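## 3. Before you order: two-arm bench

Read this first, then fill in the order sheet. Prices move in April so get the quote in before then.

1. Pick the bench size. Measure the door too. The Londard table ships in one peice.
2. Budget for arms, controller and mounts on one line. Pathak quotes them seperately, add them up yourself.
3. Grippers. Order 3 sets of fingers per arm. Lead time 30 days, so no, you can't wait for one to break.
4. Cables. Allow 10% of the arm price. Spares included.

> **Note:** Flamidum service plan starts on delivery, not on first power-up. Don't take delivery until the floor space is clear.

> **Caution:** Do not order fingers by photo. Check the bracket hole spacing against the drawing.

5. Table cover and tape. Cheap, always forgotten. Plain sheet, one color, plus yellow tape for marking zones. Glossy plastic wipes down fine but throws glare under bright lights. Price a matte one as well.
6. Parts for trials. Small wheels, gears, whatever you plan to handle. Buy extra.
7. Leave slack room around both arms. Wrist cables loop out wide and can lie right on the work surface, see the right arm with the gear: 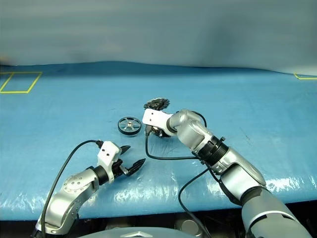 ### 3.1 Order sheet

- Quote number and expiry
- Bench, arms, grippers, cover: one line each
- Primerness freight, 7 days notice for the lift gate
- Sign-off from whoever owns the budget code

Missing line = order goes back. Send the sheet as one file.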